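3 December 2011 – hotel thread, going to post these as I get wifi. Long trip, four hotels, opinions on all of them

**1/** Start with Varnholm because that's where I am now. The Stulel, the one by the ferry road, not the one downtown. People mix them up constantly and the taxi guy did too. Say FERRY ROAD twice.

**2/** Room 882. Sounds like a skyscraper, is in fact the second floor. The first 8 is the building. Took me two laps of the parking lot to work that out with a suitcase that has one bad wheel.

**3/** Pros so far: bed is great, firm, real duvet. Shower hot in a few seconds. Quiet after ten. Blackout curtains that meet in the middle!! Rare.

**4/** Cons: one outlet by the bed and the lamp is in it. So lamp or phone, pick one. Bring a power strip, I mean it

**5/** Breakfast is not included even though the booking page had a little coffee cup icon next to my rate. Asked. The icon means "breakfast available". Ok. It's 6 extra if you pay the night before and more if you just walk in, they wouldn't tell me how much more until I'd walked in

**6/** Paid the night before. Eggs fine, bread very good, coffee from a machine that does one cup at a time and there's a line. Go before seven or bring a book

**7/** Somebody asked about parking – free at the Stulel but the lot slopes and the bottom half was a sheet of ice this morning. Park at the top.

**8/** Ok backing up to Trinulthorpe, that was the first stop, three nights. Small place over a bakery. I booked it in September when it was still cheap, price had almost doubled when I looked again last week

**9/** Would stay again. Tiny room, you open the suitcase on the bed or not at all. But clean, properly clean, I checked behind the door where they never mop and it was mopped

**10/** Smell of bread from four in the morning. Depending on who you are this is a pro or a con. I gained weight

**11/** Wifi in Trinulthorpe: lobby only. They say "throughout". It is not throughout. You get one bar if you sit on the edge of the tub

**12/** No elevator, three flights, narrow, and the light is on a timer that runs out between the second and third landing. Every time. If your knees are bad ask for the room off the courtyard, there's one on the ground level, slightly more money

**13/** Front desk closes at nine. They'll leave a key in an envelope if you call ahead, and you do have to call, email didnt get answered until after I'd checked in

**14/** Zamudio next. This was the one I was excited about and it's the one I'd skip. Sorry

**15/** Photos on the site are of the new wing. If your confirmation doesn't say new wing you are in the old wing. Mine did not say new wing.

**16/** Old wing: radiator stuck on full, window painted shut, carpet damp by the bathroom door. Asked to move. They did move me, credit for that, took an hour and the second room was ok. Smoke smell in the hall on a no smoking floor though

**17/** The pool is "seasonal". The season was over. The gym is a treadmill and a scale

**18/** They hold a deposit of 60 on the card at check in and it's still pending on mine days later. Desk says it drops off on its own. Will update. If you're traveling on a debit card with not much on it, plan for this one, it could really mess up your week

**19/** One nice thing about Zamudio: late checkout, free, no argument, till 2. I had a late bus so that saved me sitting in the station

**20/** Bus from Zamudio to Varnholm, since three people asked. Buy the ticket at the counter not the machine, machine ate my bill and gave me nothing. Some 882 reviews online say take the train. The train has a change with a four minute connection. Take the bus

**21/** Left side has the better view of the water. Bring a snack, the stop halfway has a kiosk but it was shut

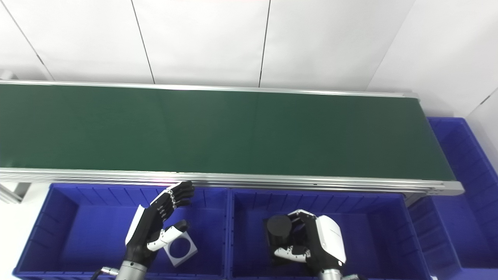
**22/** Fourth hotel was just an overnight near the Varnholm terminal before the Stulel had a room for me. Don't have much. Slept. Walls thin, heard a guy's entire phone call about his boat. Price was fair for what it was

**23/** Their shuttle runs every half hour, on paper. Waited closer to an hour. Driver was lovely about it and helped with the bad wheel

**24/** Ranking so far
- Trinulthorpe over the bakery
- Stulel ferry road (would be first with a second outlet)
- terminal one
- Zamudio, new wing only and read your confirmation

**25/** Things I'd do different: print the bookings. Two of the four desks wanted paper and my phone was dead because see the lamp thing

**26/** Also check what tax is in the price. Trinulthorpe included it, Zamudio added it at the end plus a "city fee" per night per person. Not huge but I'd compared the two as if they were the same and they werent

**27/** Re: towels, yes all four had them, no you don't need to bring your own. Hairdryer in three. Zamudio's is at the desk, you sign for it

**28/** Re: kids – Stulel yes, they have family rooms and a microwave you can use down by the ice machine. Bakery place no, those stairs with a stroller, no way

**29/** Re: is the Stulel downtown better. Havent stayed. Lobby looked nicer when the taxi took me there by mistake. Costs more, no parking

**30/** Two more nights here. Going to ask at the desk for an extension cord, will report back

**31/** They have one extension cord. It's out with another guest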